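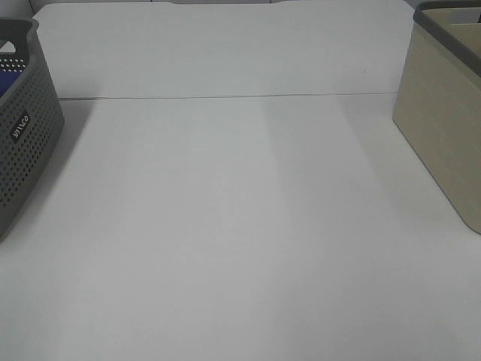 White work surface with the gray basket at left and the beige bin at right.

Cloth Handling Cell: Purchasing and Planning FAQ
Pirnmont Equipment Office
Last revised April 2018

These are the questions we get most often from sites that want to put a cloth handling cell in next year's budget. If your question is about repairs to a cell you already have, use the service form.

What does the cell do?
It picks up small textile items such as microfiber cloths and towels and moves them from one container to another. It handles one item at a time. It does not fold, and we are not taking requests for folding in this budget year.

What is included in the base package?
The arm and its controller, one gripper with black fingers, a wrist camera, a fixed camera for the workspace, the mounting plate, and the cables. The table, the containers and the back panel are not included. Sites buy those locally or reuse what they have.

What should I put on the accessories line?
Enter $2,508 per cell. That covers the table, the back panel, two containers, a spare set of fingers and an even light source. It does not cover electrical work. If your site already has a suitable table, leave the figure as it is and return the balance at year end. Reduced figures have caused more trouble than unspent ones.

Can we use our own containers?
Yes. Open-topped plastic baskets and bins from any general store are fine. Perforated walls and solid walls both work. Choose two that differ clearly in color, and buy spares of the same model at the same time. If a container is later replaced with one of another height, the positions have to be taught again, and that time is charged to the site.

Does the table have to be white?
It has to be plain, matte and a different color from the items. White suits the blue cloths most of our sites use. A site that handles white towels should order a darker top. A seam toward the back of the table is acceptable. A seam through the pick area should be avoided, and so should glossy laminate.

Which fingers should I order for thin cloth?
Order the narrow-tip fingers. Thin cloth is normally taken at a hem or a corner, where there is a little more material to close on, and a wide tip tends to push it along the table.

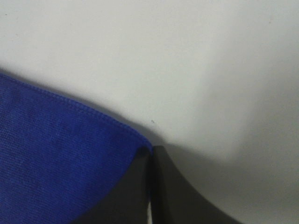 Photo: Pirnmont Equipment Office / wrist camera

The narrow-tip fingers are a wear item. Budget four sets per cell per year if the cell runs on a single shift. The first spare set is already in the accessories figure; the rest go under consumables. Please do not combine them with the gripper line, as purchasing will read that as a second gripper and send it back.

Do we need both cameras?
Yes. The wrist camera sees the edge of the cloth close up, and the fixed camera sees the table and the containers. Quotes that leave one out to save money will not be approved. A camera you already own can be used in the fixed position if Nilmini Ekanayake in technical planning has checked the model first.

How much space does it need?
Table size is on the site drawing sheet. Apart from the table itself, allow clear height over the containers for the full length of the largest item you plan to move. This is the dimension people most often miss. A towel picked up by one corner hangs well below the gripper, and the free end can drape toward or over a container on the far side. 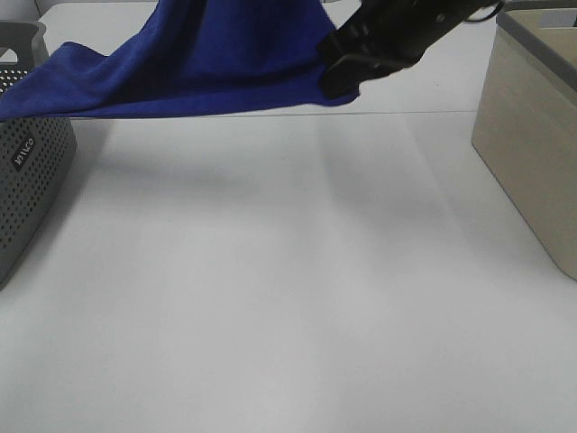

Measure your longest item corner to corner, add the height of the taller container, and check the result against any shelf, duct or light fitting over the table. At Drurnatness the cell was ordered before anyone had measured, and a run of shelving had to come down at the site's expense. Send the overhead measurement with your request, even if the room has a high ceiling.

Is cable routing included in the installation price?
Routing along the arm is included. Routing from the table to the wall is not. The gripper cable needs some slack at the upper end, so do not plan on tying it tight for appearance.

Should we buy or lease?
Both are available through Clandden, our supply contractor. Leasing makes sense for a site that wants to try one item type for a season. Any site that plans to keep the cell beyond the lease term should buy. Lease payments are operating budget and cannot be moved to capital afterward. The lease does not include fingers.

Can two departments share a cell?
They can, on one condition: one department has to be named as owner and carry the service cost. The Navaratnam building shares its cell between housekeeping and the training room under this arrangement. Attach the signed sharing form to the request.

Who needs to be trained?
Two people per site, before delivery. The training fee is part of the base package. Travel is not, so enter it under staff costs. If one of the two leaves, replacement training is billed separately.

What do I need to send with the request?
The completed cost sheet, a sketch of the room with the overhead measurement, the dimensions of both containers, and one sample of each textile item. Samples are not returned. Label each one with the site name and the number used per day.

Who answers questions about this page?
Thilini Karunaratne handles cost sheets, leases and approvals. Nilmini Ekanayake handles cameras, tables, fingers and room layout. Both can be reached through the equipment office desk. Please include your site code in the subject line.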